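Last updated: September

Griet Hermans has worked with timber worktops for 46 years, most of them at Grarmont, and she still begins with the joints. "A strip top is a lot of narrow pieces glued edge to edge," she says. "Each one moves a little with the weather. The glue line has to put up with that."

Her advice on produce is plain. Vegetables with soil on them should be rinsed and dried before they touch the wood. Onions and garlic can sit on it for a day. Soft fruit should not – the juice marks an oiled surface within the hour.
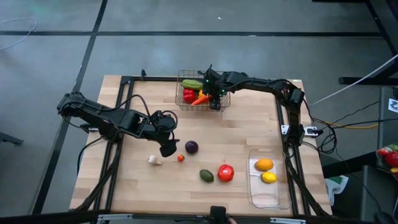
Vegetables in a wire mesh basket on a strip-wood top, with garlic left loose on the wood.

Hermans prefers mesh to a solid bowl. "Air gets in at the sides and underneath. A pepper in a closed bowl sweats, and you find the soft patch on the Saturday when you want to cook it." She puts long, firm items such as carrots in the same basket as peppers, provided nothing is pressed hard against the wire.

For finish she uses two coats of oil, left overnight between applications, and a light sanding first. Varnish she avoids on any top used for food. "It chips at the edge, water gets under it, and then you are stripping the lot."

Grarmont's current tops are sold oiled on both faces. Hermans recommends doing the underside again whenever the top is done.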